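Home Automation and Robotics > Manipulation > Laundry and soft goods
Thread: Are we anywhere near a machine that can clear clothes off a bed?
Page 1 of 1

tpons
Posts: 461
Moving this out of the gripper hardware thread because it was drowning the people asking about bearings.

Claim made over there: two-finger parallel grippers plus imitation learning are "basically there" for household cloth. I don't agree, and I would like to argue it on one narrow task. A dark garment is lying in a heap on a bed. Pick it up, find an edge, fold it, put it down. No table, no clamps, no flattened starting state.

A bed is a worse surface than the lab tables in most papers. It gives under the fingertips, so contact force is a poor signal for whether you have reached the cloth or are just pushing into the mattress. If there is a plush blanket on top, the pile catches on the pads and you pick up two layers.

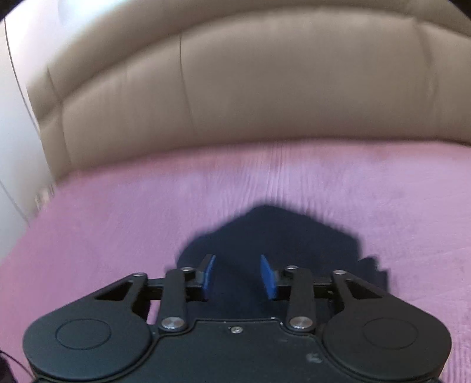 The second problem is perception. Dark navy or black cloth gives a stereo depth camera very little texture to match. On our bench the depth map over a black T-shirt is mostly holes, and the contour the planner gets is whatever the hole-filling filter decided. A person deals with this by touch, and by knowing that a T-shirt has a hem somewhere.

So: who has numbers on a deformable surface? I don't mean a highlight video.

Thierry

jgeraghty
Posts: 196
I have numbers. 50 trials per condition, same shirt, dropped from shoulder height each time. Parallel jaw, soft pads, wrist camera only, policy trained on demonstrations from a hand-held gripper.

Hard table: 41 clean single-layer grasps
Duvet with cotton cover: 33
Fleece throw: 19

"Clean" means the shirt came up and the bedding didn't. Most of the fleece failures were double grasps, as you say. The rest were closures on nothing after the fingers sank too far.

I would not call that "there". I would call the table result useful.

alacson
Posts: 6
Did the demonstrations include fleece, or only the table?

jgeraghty
Posts: 196
Table and duvet. No fleece.

alacson
Posts: 6
Then the fleece number is a generalization result and shouldn't be used as a ceiling. A person holding the same gripper can do fleece. You come in at a shallow angle, drag a little to separate the layers, then close. That is learnable from demonstrations if the demonstrations contain it.

tpons
Posts: 461
Agreed on the grasp. I don't agree that it carries over to the fold. Once the cloth is up, a wrist view is largely the cloth itself. The policy has to decide where the second corner is from a view that contains no second corner.

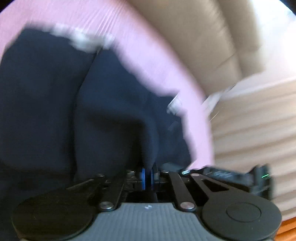 Filed under: Single-arm vs. two-arm

g_arnaud
Posts: 50
The occlusion argument is mostly an argument against one arm. With two, the free wrist can look at what the loaded wrist is holding. We ran the Minurard dual setup that way and corner finding improved enough that we stopped tuning the single-arm version. Cycle time got worse. Six minutes for a sweatshirt, with one regrasp allowed.

Gilles

jgeraghty
Posts: 196
Six minutes including the search for the hem?

g_arnaud
Posts: 50
Including the search. The fold itself is short. Nearly all the time goes to getting from "holding some part of it" to "holding a part I can name".

jgautier
Posts: 196
Coming at this from the shop floor, where the question was settled differently. We handle cut panels at Maruyama. The panels arrive flat, in a known orientation, on a rigid perforated bed, and a needle gripper lifts one ply. It runs all shift. We did not solve cloth, we removed every state in which cloth is difficult. A bedroom doesn't let you do that.

Anyone selling a home unit should be made to publish the starting state. If the garment has to be laid out by hand first, the human has already done half the chore.

alacson
Posts: 6
Half is generous to the machine, but fine.

I would still push back on the framing. A person who can't bend over a bed may be happy with a device that only moves clothes from the bed to a hamper, no folding. That needs a grasp and a release. By Jarlath's numbers it works on a duvet two times out of three, and it can simply retry.

jgeraghty
Posts: 196
Retry helps less than you'd expect. After a failed double grasp the blanket has moved, and the shirt is sometimes half under it. Second attempts on fleece were worse than first attempts. I didn't log third attempts.

tpons
Posts: 461
Splitting the task, then:

Bed to hamper, one item, cotton bedding: plausible now, slow.
Same on plush bedding: open, pending demonstrations that include it.
Fold on the bed, single arm: no.
Fold on the bed, two arms: yes with a regrasp budget nobody at home would tolerate.

g_arnaud
Posts: 50
I'd tolerate it. It can run while I'm at work. You are judging it against a person standing there waiting.

tpons
Posts: 461
Unattended for six minutes an item, next to a phone charger and a glass of water? I'd want to see the fault log first.

jgautier
Posts: 196
Has anybody tried the Mano pads on plush? The supplier sheet lists felt and denim and stops there.

jgeraghty
Posts: 196
Have a set on order. I'll rerun the fleece condition in December with the shallow approach in the training data and post the table in this thread.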